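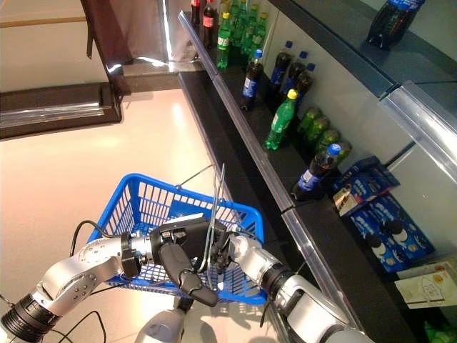
Ruth Penhale

I have spent most of March on the part of Lekach that decides where the two hands are allowed to go when they share one object. Lekach is our planner. It was written for one arm at a time, and the second arm was added later as a sort of guest, with its own goals and its own collision checks.

A shopping basket shows up the problem quickly. Both hands are on the handle, so neither arm is free to pick its own path. If the left plans first and the right follows, small errors build up and the wire gets bent. We bent quite a few.

The new version plans for the basket. You give it a path for the basket and it works out both arms from that, with the gap between the hands held to within 3 mm. It's slower to solve. I capped the search at 2000 steps, and if it hasn't found anything by then it gives up and asks for a new start pose. Over the last full set of 632 plans it gave up 73 times, mostly with the basket low and close to the body.

Perception is the other half, and it's in a worse state.

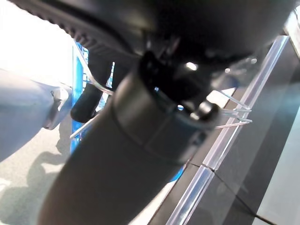
Budine, the package that builds our depth map, takes the head camera first and fills in the gaps from the wrist. I wrote the merge step in a hurry and it trusted every wrist reading equally. That was a mistake. Clear plastic is hard to get a depth for at the best of times, and from the wrist a long acrylic edge like the one on the right takes up a good share of the view, with light running along it. The map would put a wall there on one update and nothing on the next, and Lekach would replan each time. I now keep a separate confidence value for each patch and let it drop slowly. The old code threw a patch away after a single bad reading.

I also turned down the weight of anything very close to the wrist lens. It's usually out of focus and usually part of the robot.

The replanning is down a lot. It still happens when the arm stops near the front of a shelf, and I think the remaining cause is timing between the two cameras. I haven't proved that yet.
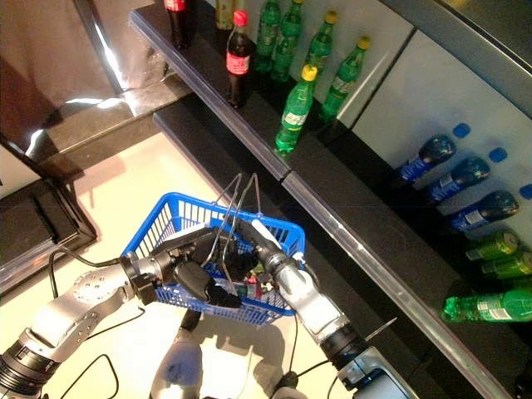
Still to do

Make the give-up message say which arm ran out of room. At the moment it only says "no plan".

Move the hand gap setting out of the code and into the Herside config file, where the other limits live.

Record the confidence values in the log. I had to rerun a whole set last week for want of them.

Write tests for a basket with weight in it. All my test cases assume the load stays put, and a bottle can roll.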